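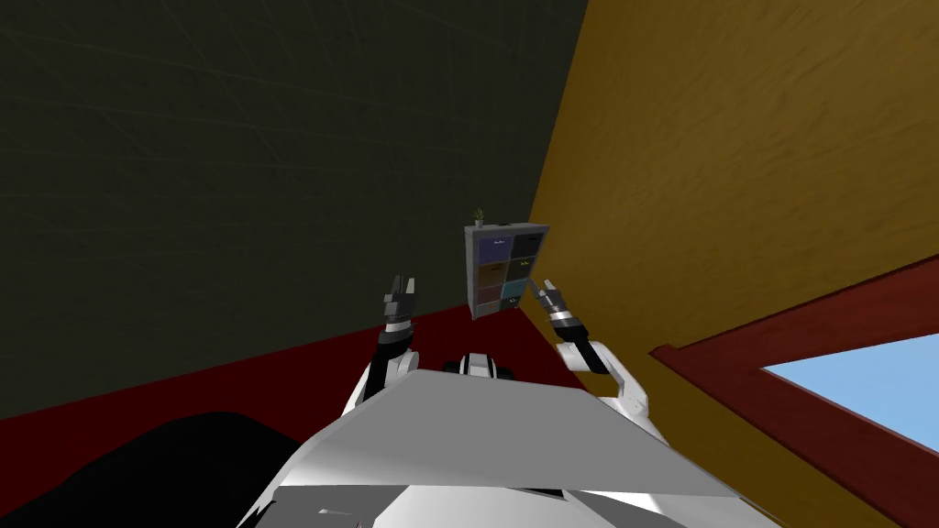

Supply room robot: what's left for us?
Posted by bin_there, 29th November

Windside management has announced that Evoseck will be handling the supply room next year. So far it exists only in the simulator, where it practices on a gray cabinet with colored drawers. I've fetched things from drawers for 507 weeks and was never once given a simulator.

My new title is "exception lead." I get whatever it drops.

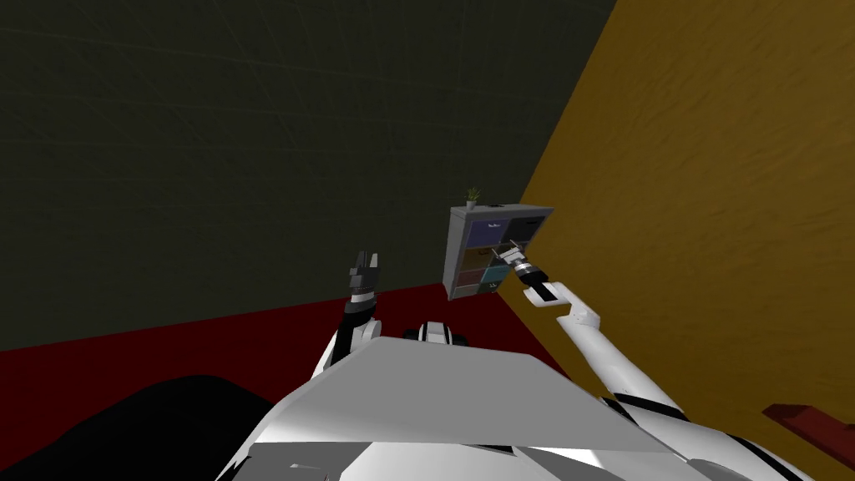 Re: Supply room robot: what's left for us?
Posted by economou_nights

We got ours at Economou last November. They promised no layoffs, and there weren't any. Two people quit over the label rules, though. Every bin, every label, same spot, or the thing sulks and pages you.

Re: Re: Supply room robot
Posted by Rowena Agbayani

Disagree. My back likes the machine fine. I had 183 pick requests a shift at Ilent and now I mostly do returns, sitting down. What I don't like is that the returns pay grade is lower. Ask about that before you ask about drawers.

Re: Re: Re: Supply room robot
Posted by bin_there

Asked. They're "looking at it." Meanwhile I've been invited to review test runs and say what a person would do differently. I said a person would want the raise in writing.
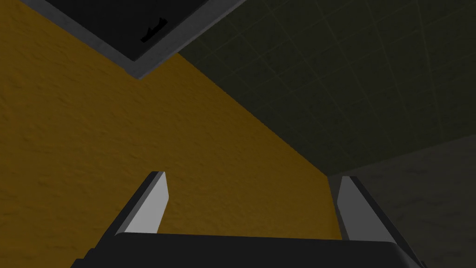
Simulator view, gripper open, nothing in it

Posted by economou_nights

So, same as our last pay talks.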